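Progress report to Haddadin, September 17, 2019

**Siltside household packing project**

The packing room at Siltside has been in use through the whole period. Since the last report in July we have made up 161 boxes of household goods against a target of 200, and all but 18 have gone out to the Zerkbridge store. The 18 are held back for want of bedding and will follow when the next delivery arrives.

The main change has been to the cartons. We now buy a long, rectangular one from Vollum in place of the two smaller sizes. It takes longer to fill but there is only one label per household, and the store has found it easier to stack. The cost per household is slightly lower than in the spring.

Packing is done standing at the large table. Flat and heavy things go in first, then kitchen items, then linen on top. Plastic baskets are used for sorting and some are sent out with the goods.

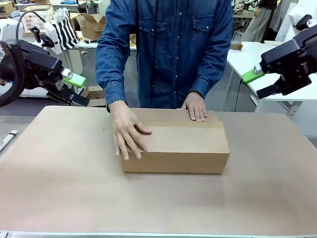 The flaps closed, and the carton open with a white basket held behind it.
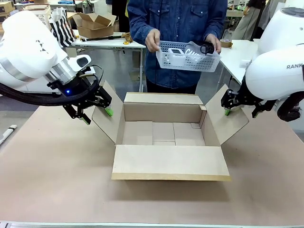
Zerkbridge replied to our draft of this report that the long cartons were welcome but that several had arrived too heavy for one person to lift, and asked whether crockery could be split between two. We have agreed to try this for the next batch. It will use more cartons, and we have enough in stock to do so without a further order before the end of the quarter.

Spending is within budget. Tape and paper have cost more than planned - mostly paper, which we had been getting free - and transport has cost less, with fewer trips made. The balance carried forward is £276.

Still to do:

- make up the remaining 39 boxes
- print the contents list in larger type
- agree a collection day with Zerkbridge for the winter months

We do not expect to need an extension.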